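Bellis Residential Services
Household Guidance for Residents
Care of Mattresses and Bedroom Floors

Residents of the Civis and Fundlow buildings are responsible for the routine care of the bedding supplied with their apartments. The guidance on this page covers ordinary cleaning, small spills, and the floor under and beside the bed. It applies to all furnished units and replaces the sheet formerly kept in the laundry room.

Routine care

Strip the bed completely at least once a month and leave the mattress uncovered for a morning with the window open. Blankets and pillows should be aired separately and not piled at the foot of the bed. During humid months, a fan directed across the surface is an acceptable substitute for an open window.

Vacuum the top and all four sides with the upholstery attachment. Work in straight, overlapping passes from the head to the foot, then repeat across the width. Quilted covers collect lint and crumbs along the stitching, and a single pass seldom removes them. A soft, dry brush drawn along each seam before vacuuming will loosen most of what has settled there. Stiff brushes pull threads and must not be used.

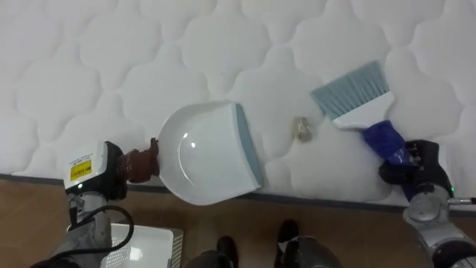 One resident of the Fundlow building wrote to say that the brush had never worked well for her, and that a clean, dry paintbrush with a two-inch head reached into the stitching far better and cost less than any attachment. She also asked whether the sides really need to be done every month. A paintbrush is entirely suitable, provided it has never been used for paint or varnish. The sides may be left to every second month in units without pets.

Baking soda may be used to reduce odors. Sift it lightly over the bare surface, leave it for several hours, and vacuum it up thoroughly. A vacuum with a full bag or a clogged filter will leave powder behind in the quilting, so the bag should be checked first. Scented powders are not recommended, as the fragrance is difficult to remove once it has worked into the padding.

Spills and stains

Blot fresh spills at once with a dry white cloth. Press straight down and lift; rubbing spreads the stain and drives it deeper. When the cloth no longer picks up moisture, mix 400 milliliters of cool water with a few drops of clear dish soap, dampen a second cloth, wring it out well, and dab from the outer edge of the stain toward the center. Finish with a cloth dampened in plain water.

Mattresses must never be soaked, hosed, or cleaned with a steam appliance. Moisture trapped in the filling dries slowly and leads to mildew. Bleach is also prohibited on supplied bedding. A stain that remains after two attempts should be reported to the building office.

Turning and moving

Mattresses with the same quilting on both faces should be flipped and rotated twice a year. Those with a sleeping surface on one side only should be rotated, head to foot, on the same schedule. Two people should always do this work. Remove lamps and glassware from the nightstands beforehand, and lift by the body of the mattress where no handles are fitted. Handles are intended for positioning and may tear if they bear the full weight.

A mattress placed on the floor, even for an afternoon, should rest on a clean sheet. Grit trapped underneath will scratch a wood finish and mark the fabric. Mattresses kept permanently on the floor require closer attention, and residents who prefer this arrangement are asked to raise and air the underside every week.

The floor around the bed

Sweep before vacuuming wherever the floor is wood. Start at the wall and draw the dust outward to the middle of the room, keeping the broom low so that fine material does not settle on the bedding.

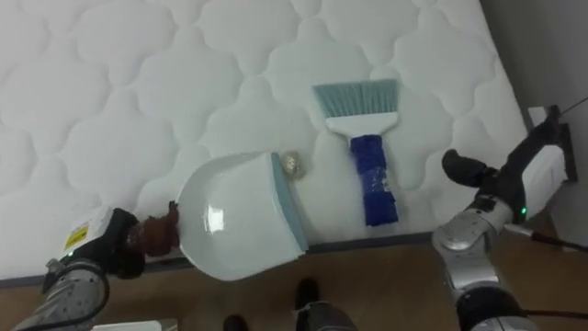
Hold the dustpan flat against the boards and move it back a little with each stroke until the last line of dust has gone. Rinse and dry the pan before it is stored. The broom should hang with its bristles clear of the floor, or they will bend and lose their reach.

Wood floors may be mopped with a well-wrung mop and plain water or the Gruron floor cleaner provided in each utility closet. Add one capful to the bucket and change the water when it turns cloudy. Wipe up any standing water immediately, and allow the floor to dry fully before rugs are put back.

Supplies and assistance

Spare mattress covers, soft brushes, and vacuum bags are available from the building office, which opens at 9 in the morning and is closed on Sunday. Upholstery attachments may be borrowed overnight. Residents who are unable to turn a mattress themselves may request help at the office; there is no charge for this service.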